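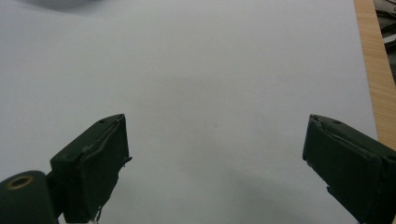 Idley melamine desktop, white, large
Reviewed 16/06/2024

I've had this top on a pair of Drosow trestles since last winter and I'm still chuffed with it! It replaced a secondhand pine desk that wobbled every time I typed, and the difference to my workday (and my neck) has been huge.

First up, it's deep. I can push the monitor right back and still have room for a sketchbook and my elbows. The finish has a very soft sheen, so I don't get the lamp glaring back at me at night. Tea rings wipe off with a damp cloth. Turmeric took a bit of bicarb and some swearing, but it came off too.

Delivery was 21 days, a week longer than promised, and the box weighs a tonne. Get a mate to help with the stairs. The cable hole comes pre-drilled on the left only, so lefties may want to flip it, and the colour of the plastic grommet is a touch creamier than the top. I swapped mine for a grey Dustell one and like it much better.

The edging is the part I was most nervous about. Mine's still tight all the way round, even at the corner where I clamp my lamp.

It holds up to 100 kg according to the leaflet, and I've sat on it to change a light bulb with no complaints from either of us. I'm ordering the narrow one for the sewing room in July.

Hüsnü Saraç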